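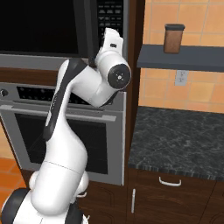

When does the new dog license rule start in Wullville? It takes effect in May, and owners of dogs over four months old will have until the end of that month to register.

The Wullville town council voted on Wed 27 March to replace its paper dog tags with a single license that is tied to the animal's microchip. Dogs that already have a chip can be registered by mail or at the town office on Atanasov Street. Dogs without one can be chipped at a low-cost clinic the town is setting up with the animal shelter in neighboring Akville.

A license will cost $20 a year for a spayed or neutered dog. The council has not set the fee for other dogs and will take that up at its next meeting. Service dogs will be registered free of charge.

The town had 851 licensed dogs at the end of last year. Officials believe the real number of dogs living in Wullville is much higher, and put it at up to 3000.

"We pick up a dog on a Friday night, and the tag is three years old and the phone number doesn't work," said Damian Wróbel, the town's animal control officer. "Then the dog sits in a kennel all weekend when it could have been home in an hour."

Wróbel said his two trucks already carry chip scanners. Under the new system, the number on the chip will bring up the owner's name, address and rabies vaccination record. Owners who move within town will be asked to update their address within 30 days.

Opinion at the meeting was split. Several residents asked why the fee was needed when many owners already pay a private company to keep their chip details on file. One man who keeps four beagles said he would be paying for the same thing twice. The town clerk answered that private registries do not show whether a dog has had its shots, and that state law requires the town to keep that record anyway.

A woman from the Pornska neighborhood spoke in favor. Her shepherd mix went missing during a thunderstorm last summer and was found two days later by a driver on the Akville road - he was identified by his chip after losing his collar.

The clinic will be held on two Saturdays in the Akville shelter's side building. Chipping will be $15, and rabies shots will be offered at the same time. Dogs must be on a leash, and owners should bring any vaccination papers they have. There will be room for 700 dogs over the two days, and no appointment is needed.

Owners who miss the deadline will first get a written warning. Fines will not be given out until the fall.

Cats are not covered by the rule. Forms will be available at the town office and at both veterinary practices in Wullville.

Related items
Akville shelter extends weekend adoption hours
Pornska dog park to close for fence repairs
Rabies shots: what the county requires
Lost beagle found at Wullville feed store
Council puts off vote on backyard chickens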